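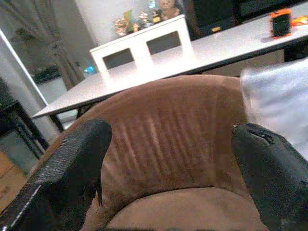
A rule that takes longer to read than the job takes to do will get skipped, one of our first clients told us, and we should start by cutting ours in half. We did. The handbook we had then ran to 166 pages. The part that operators use today is 12 pages, and the rest is kept as reference for the people who need it.

About Treleck

Treleck writes and maintains working rules for robots that handle soft goods near furniture and people. We also train operators on those rules and check that they are being followed. We don't build robots and we don't sell them. Our office is in Plorkavby, and most of our work is done on site with the teams that run the machines.

Soft goods are harder to write rules for than boxes or metal parts. Cloth changes shape when it is picked up. It hangs, bunches and catches on things. A limit on force that works for a carton says very little about a pillow cover, and a clear path for the arm may not be clear once there is fabric hanging from it. Much of our handbook deals with these points.

What we do

Site rules. We walk the area with the operators, watch the task being run, and write a short set of rules for that task in that place. Each rule names who carries it out and when.

Operator training. Training takes one day and ends with a supervised run. Operators who have been away from the machine for more than a month repeat the supervised run before working alone.

Reviews. We come back after the first month and then every June. Between visits, clients send us their stop logs and we answer within 5 working days. 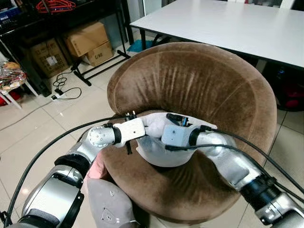 Cable rules make up the longest section of the operator handbook. Most of the questions we get from new sites are about them, and most of the changes we make after a first visit are too. We sort cables into those that move with the machine and those that stay on the floor, and each kind has its own check. A black cable looping along the outside of an arm belongs to the first kind: the operator takes the arm slowly through its full reach before the task and watches for pulling or snagging. The coiled cable and the power strip on the tiles belong to the second. Floor cables are traced by eye from end to end at the start of each shift, and any that cross a walking route are moved or covered.

How the handbook is organized

The operator handbook has four sections: before the run, during the run, stopping, and after the run. The section on stopping is printed on the back cover as well as inside.

Before the run, the operator checks the grippers, the cables, the floor and the item to be handled. During the run, one person watches the arms and has the stop within reach. That person has no other job while the arms are moving. If two arms are holding the same piece of cloth, the operator does not reach in to straighten it. The run is paused first, the pause is confirmed, and then the cloth is freed by hand if it needs to be.

After the run, the arms are parked, the grippers are opened and wiped, and the log is filled in. The log has a line for near misses. We ask for those to be written down even when nothing was damaged, and our contracts say that a client may not use them in staff reviews.

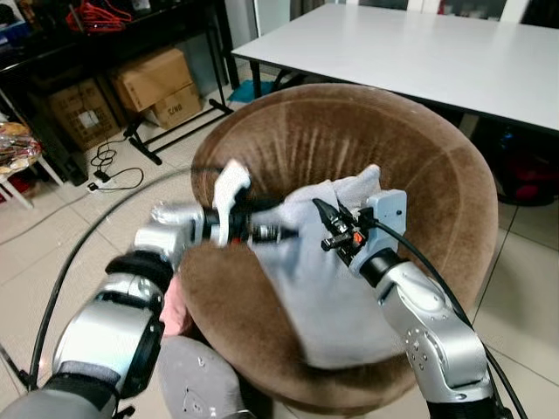 Who we work with

Our longest agreement is with Wróbel, where we have kept the soft goods rules up to date from the first edition on. Ladow uses our training course and writes its own site rules, which we review. Between them and our smaller clients we have trained 600 operators.

We take on work of any size, including single-room setups with one machine. The rules are the same length either way.

Changes to the rules

Any operator can propose a change. The form is one page and asks for the rule number, what went wrong or was unclear, and the wording the operator would prefer. Every proposal gets a written answer. When a rule changes, the old wording stays in the back of the handbook for a year so that older logs can still be read against it.

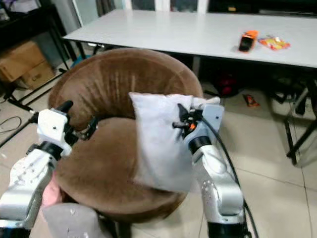
By the Treleck handbook desk
Page last revised 8 February 2022

Gripping near a corner is covered in rule four of the "during the run" section, which was reworded in the current edition. The earlier wording told operators to set the grip at the corner of a pillow or cushion cover. The new wording asks for a grip close to the corner with enough fabric between the fingers to hold when the item is lifted, and it adds a check on the seam afterward.

Copies of the operator handbook are free to clients and can be bought by anyone else. To arrange a site visit, write to the Plorkavby office with a short note on the machine, the items handled and the number of operators. Please include a floor plan if you have one. A hand drawing is fine.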